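Skastwood Comics Board > Collecting > Lettering, printing and paper

Topic: Rastavau hardcover vs. single issues - recoloring and reletter

pagecount
Posted Friday, August 23, 2019

I have the new Rastavau hardcover next to the single issues and I'm trying to establish what was changed. The solicitation said "remastered" and gave no details. What I have so far, first four issues only:

Issue 1, pages 3 to 9: night sequence is visibly lighter. The blacks in the single issues were a rich black with a lot of cyan under it. In the hardcover they read closer to plain K.

Issue 2: the captions for the ship's log are in a different font. The original had a slab serif with crossbar I throughout, including mid-word, which is a lettering error. The new one uses the crossbar only for the pronoun.

Issue 3: no differences found.

Issue 4: the double-page spread of the Luvport docks loses some 1/4 inch into the gutter. The sewn binding helps but does not fix it.

Can anyone confirm issues 5 and up? I would also like to know if the digital edition was replaced with the new files.

halftone_hal
Re: Rastavau hardcover

Digital was replaced. I had a local backup from May and compared it with a fresh download. The file for issue 1 is larger and the log captions match your description of the hardcover. The old files are no longer available from the store, so anyone who wants the original coloring needs the singles.

I disagree on the night sequence. I don't think it was recolored. The singles were on coated stock and the hardcover is on uncoated. Same values on uncoated will always look flatter, and you will lose the cyan in the shadows to absorption. Check it against the digital file before calling it a recolor.

pagecount
Re: Rastavau hardcover

Fair point on the stock. I don't have the old digital files. Could you sample the sky on page 5, top tier, in both versions?

halftone_hal
Re: Rastavau hardcover

Sampled at three points. Old and new are identical at two of them. The third is off by one in the blue channel, which I would put down to compression. No recolor on that page.

gutterloss
Re: Rastavau hardcover

Issue 5, page 11 was recolored. The Honda parked outside the clinic is green in the single and gray in the hardcover. It is gray in issue 7 in both versions, so this is a continuity fix. Paper stock does not turn a green car gray.

Issue 6, page 2: tail on the second balloon now points to the pilot. In the single it pointed to the mechanic, who has no reason to know the docking code. I remember this being argued over on this board for weeks as a clue that the mechanic was the informant. It was a misplaced tail.

inkwell_9
Re: Rastavau hardcover

I don't accept that the tail was a mistake. The mechanic repeats the last two digits of the code in issue 8. If the line in issue 6 belongs to the pilot, then issue 8 has no setup. It is more likely that somebody on the collected edition read it as an error and "corrected" it without asking the writer.

gutterloss
Re: Rastavau hardcover

The mechanic is standing in the hatch while the pilot reads the code aloud. That is your setup. He overhears it. Look at the third panel, he has turned his head.

inkwell_9
Re: Rastavau hardcover

He turns his head in the original too, after speaking the line. The art supports both readings. What it doesn't support is the balloon order. The second balloon is placed left of the pilot and overlaps the hatch. If the pilot were meant to speak it, a letterer would have joined it to his first balloon with a connector. The new version has a long tail crossing in front of the mechanic's shoulder, and it looks like a patch.

pagecount
Re: Rastavau hardcover

I checked the page with a loupe and the new tail does cover part of the shoulder line. The balloon itself did not move. That is consistent with a late change on a flattened page, but it doesn't tell us who asked for it.

I will list it as "tail redirected, intent unknown."

flatsandrenders
Re: Rastavau hardcover

Other changes, from my own copy:

Issue 7, page 14: sound effect redrawn. The original was a font, the new one is hand drawn and follows the curve of the pipe. Improvement.

Issue 8, last page: "to be concluded" removed.

Issue 9: page 20 is now page 21. A black page was inserted so the reveal falls on a left-hand page after a turn. In the single, the reveal was opposite an ad and you saw it early. This is the best change in the book.

Back matter: the letters pages are gone. So are the process pages from issue 4, which had the flats and the pencils for the Luvport spread. There are 304 pages in total and eleven of them are variant covers, so space was available.

halftone_hal
Re: Rastavau hardcover

Losing the process pages is a bad decision. They were the only place the colorist's notes were printed. I would trade all the variants for them.

On the black page: agreed on placement, but it costs a page of rhythm. Issue 9 was built on pairs of facing pages and everything after the insert is shifted. Pages 24 and 25 were composed to face each other, with the corridor running across both. Now they are front and back of one leaf.

flatsandrenders
Re: Rastavau hardcover

They dropped the ad page that used to follow page 22, so the count evens out. 24 and 25 still face each other in my copy.

halftone_hal
Re: Rastavau hardcover

You're right. I was working from the digital file, which has the insert and never had the ads. In two-page view the pairs break. In print they hold. I withdraw the complaint for the book and keep it for the digital edition.

gutterloss
Re: Rastavau hardcover

Has anyone handled the signed edition? It was limited to 400 copies, against 1,000 for the plain slipcase. I want to know if the interior is the same printing before I pay the extra $25.

flatsandrenders
Re: Rastavau hardcover

Same book block. I had both in hand at the store. The signature is on a tipped-in plate before the title page, and the slipcase has a cloth spine. Nothing inside differs. The plate is glued along a narrow strip and mine had already started to lift at the top corner, so check it before you leave the counter.
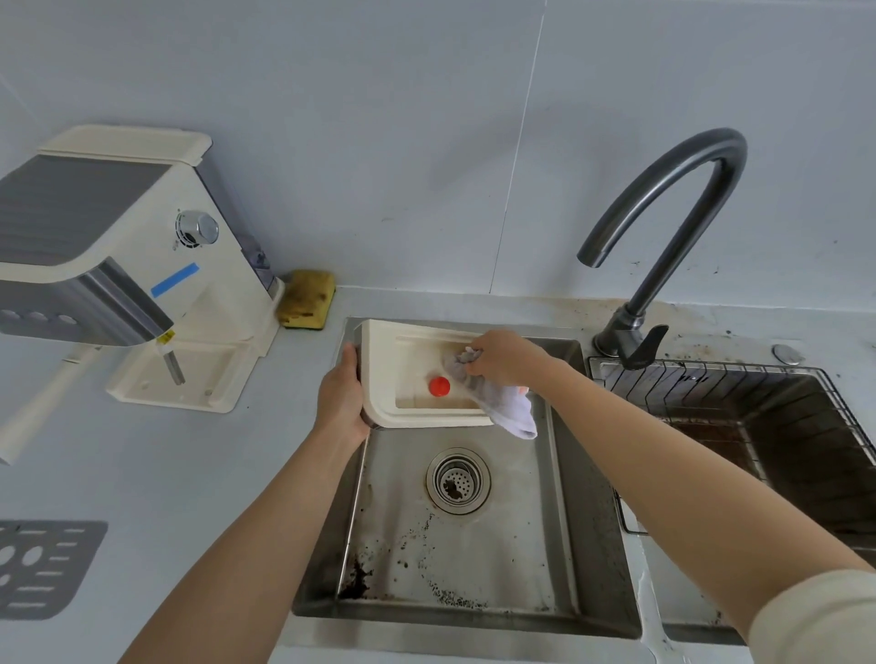

The plain slipcase has its own problem. The fit is tight enough that the boards rub at the fore edge each time the book goes in. After four or five uses there is a visible line on the black. I keep mine out of the case and shelve them separately.

gutterloss
Re: Rastavau hardcover

Thanks. I'll take the plain one and skip the case.

inkwell_9
Re: Rastavau hardcover

Returning to the tail. I went back through the issue 8 script excerpt that was printed in the single. The mechanic's line has the direction "same as before, flat." Same as before means he has said it before. That is as close to a statement of intent as we will get, and it is also in the back matter they cut.

gutterloss
Re: Rastavau hardcover

"Same as before" could refer to his tone in the previous panel. He has a line there as well, and it is also flat.

inkwell_9
Re: Rastavau hardcover

His line in the previous panel is a shout. Burst balloon, bold text.

pagecount
Re: Rastavau hardcover

Confirmed, it is a burst balloon in both editions. I have added the script direction to the entry and left the intent as unknown. Current list of confirmed changes: log caption font (2), car color (5), balloon tail (6), sound effect (7), end line (8), inserted page (9). Night sequence in issue 1 is struck from the list. Still need someone to go through issue 10. My single is missing the center four pages, loose staple.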